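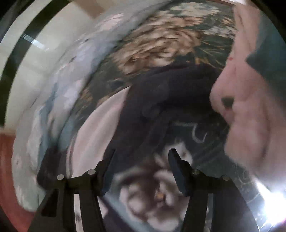
Print this item
E-mail this item

THE GRIPPER BUILD: WHERE WE'VE GOT TO

Members of the Nillwood shared workshop will remember that in March we agreed to build a hand-held gripper that could pick up clothes. It seemed a modest aim at the time. Cloth has no handles, no proper edges and no respect for the person who drew up the parts list.

The tool itself is in fair shape. It has two jaws that mirror each other, worked through a pinned linkage, with a dark finger pad on the end of each. The pins are the third lot. The first were a fraction too thin and the jaws flapped about like a loose gate, and the second had to be hammered in and are, as far as we know, still in there, in a set of arms now holding the store cupboard door open.

Practice is done on dark cloth over a flowery one, a pairing that has caused more bad language than any of the machining. Black on dark green is hard enough to see when you are leaning over it. A black gripper does not help. There is a proposal to make the next pads in orange, and a counter-proposal from those who have just finished making them in navy.

We are keeping a log of every pick, good or bad. The target is 2,000 and the count when this went to press stood at 174, of which 11 were entered as "sort of". Please stop writing "sort of". A pick counts if the cloth leaves the surface and stays in the jaws until you choose to let go. Steadying it with your free hand is allowed for now, but tick the box.

The software side, known as Tresent after a misprint on the first label, will one day work a motor in place of somebody's thumb. At present it can open the jaws on request and close them when it feels like it. The motor mount is drawn and waiting for a turn on the printer, behind what looks like a very large number of plant pots.

Still wanted: short lengths of silver steel, a decent pair of circlip pliers (ours went out on loan and have settled elsewhere) and old clothes with no zips. Leave them on the shelf by the lathe, and label them, or they will be used as rags.

Print this item
E-mail this item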